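**Trollstead, September 27, 2019** - Momimau has published a code of practice for robots that work in shared offices. The code applies to machines with arms or hands that operate among desks, storage cabinets and staff. It was drafted with Buvo and Shimada and takes effect in October. 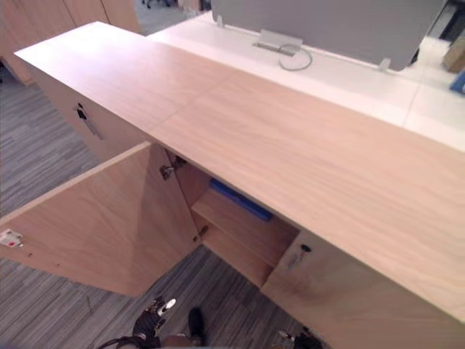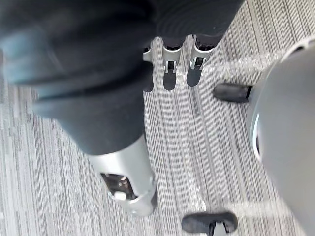 Robot fingers over striped office carpet.

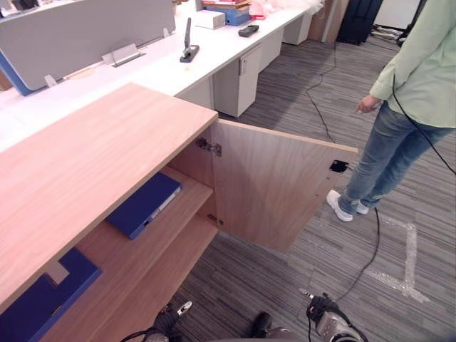
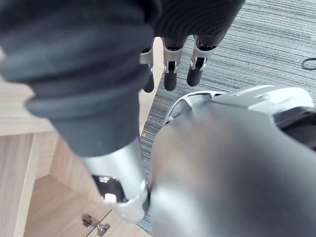
The code runs to 60 clauses. It sets rules for opening and closing furniture, for cable routing, and for the distance to be kept from people on foot. A robot may not begin to move a door while a person is within 100 centimeters of the door's full swing. Cables that cross a walkway must be taped down or moved before work starts. Floor markings must be checked at the start of each shift.

Operators will be required to have two trained staff members on duty whenever a machine is running outside a fenced area. One of them must be within reach of a stop control at all times and may not be given other duties.

The code also covers locked storage. Cabinets that hold personal or business records may be opened by a robot only with written permission from the office that keeps them - a general permission for the building will not be accepted.

Offices in Trollstead that already use such machines have two months to comply. Buvo will carry out site checks, and Shimada will provide training for operators. Comments on the code may be sent in writing to Momimau and will be considered at the first review.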